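How Does a Robot Learn to Use a Stapler?

From the Clindell Learning Pages
Updated 5/26/26

You probably learned to use a stapler by watching someone. Maybe a teacher or a parent pushed down on it, and you saw the two pieces of paper stick together. Then you tried it. After one or two jams, you had it.

A robot can learn from watching too, but it needs a lot more help than you did. It needs examples. An example is a recording of a person doing a job from start to finish. The computer inside the robot studies many of these recordings and looks for what is the same in all of them.

Who makes the examples?

People do. Their work is called data collection. A person stands at a small table or cabinet, puts on some gear, and does an ordinary job with their hands. It could be folding a towel, closing a jar, or working on a stapler.

The gear has to record two things. The first is what the person sees, so a camera is placed near the head and looks down at the hands. The second is where the hands are, and for that the person wears a strap on each wrist.
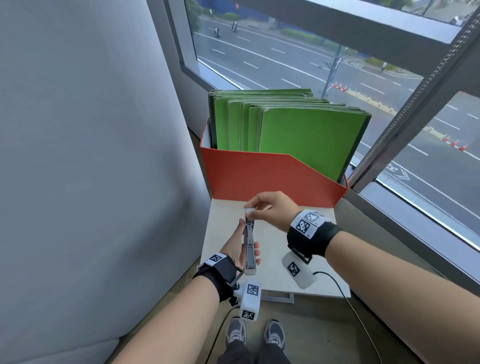
Both hands are busy with a metal stapler. The straps are on the wrists, and the black-and-white squares are markers.

What are the squares for?

Each square has its own pattern, a little like the codes you see on packages in a store. A computer can find a pattern like this in a picture very quickly. It knows how big the square is in real life. If the square looks small, it must be far from the camera. If it looks squashed on one side, it must be tilted. From that, the computer can figure out where the wrist is and which way it is turned.

Fingers are harder. They bend in many places, and they hide behind each other and behind whatever they are holding. Try it yourself: hold an eraser in both hands and look down. How many of your fingertips can you see?

Why do it over and over?

One example is not enough. Suppose a robot saw a job done only once, with the object in one exact spot. If you moved the object over by the width of your thumb, the robot might reach for the old spot and grab nothing.

At Skallitz, a training project for robot hands, one job is recorded 500 times before the computer starts to study it.

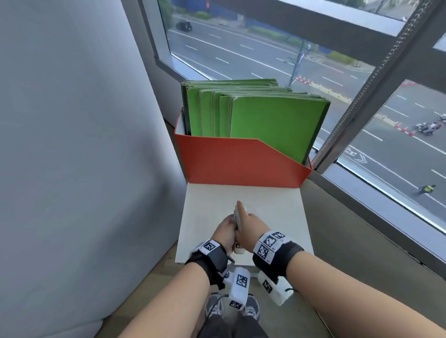
The people doing the job don't try to make every turn the same. They may hold the object higher, or turn it another way, or go a little slower. Small differences are useful – they show the robot that there is more than one good way to do the job.

Mistakes can be useful too. When a person drops something and picks it up again, the computer gets to see how to fix a problem. But a recording where the hands went out of view is usually thrown out. In one batch of 106 recordings, Skallitz threw out 10.

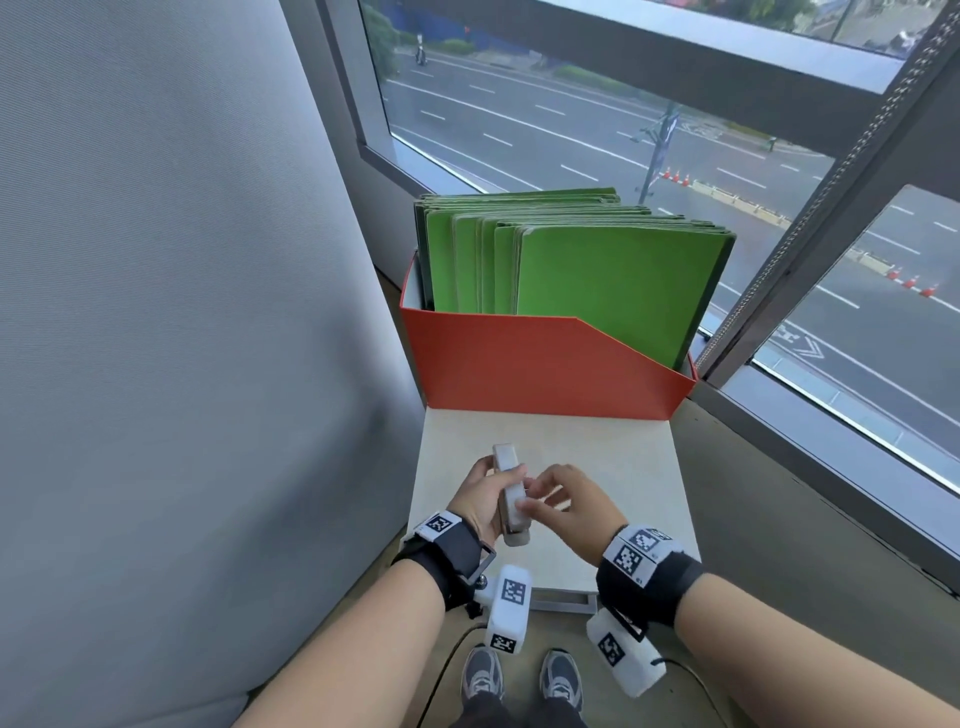

Two hands hold a small white object upright over the tabletop.

What happens next?

The recordings go to a computer, which practices guessing. It looks at one moment and guesses where the hands will move next. Then it checks the guess against what the person really did. At first the guesses are poor. After a great many tries, they get closer.

Then a real robot gets a turn. Its hands are not shaped like yours, so the movements have to be changed to fit. A robot with two fingers can't wrap them around a stapler the way you can.

Try it at home

You need a pencil, an eraser, and 4 friends or family members. Ask each person to pick up the pencil and erase one line. Watch only their hands. Write down which hand they used, where they held the eraser, and what the other hand was doing.

Now read your notes. What did everyone do the same way? What was different? Those are the questions the computer has to work on.

Words to know

Data: facts or recordings that are saved so they can be studied.
Marker: a printed pattern that a computer can find in a picture.
Sensor: a part that measures something, such as light or movement.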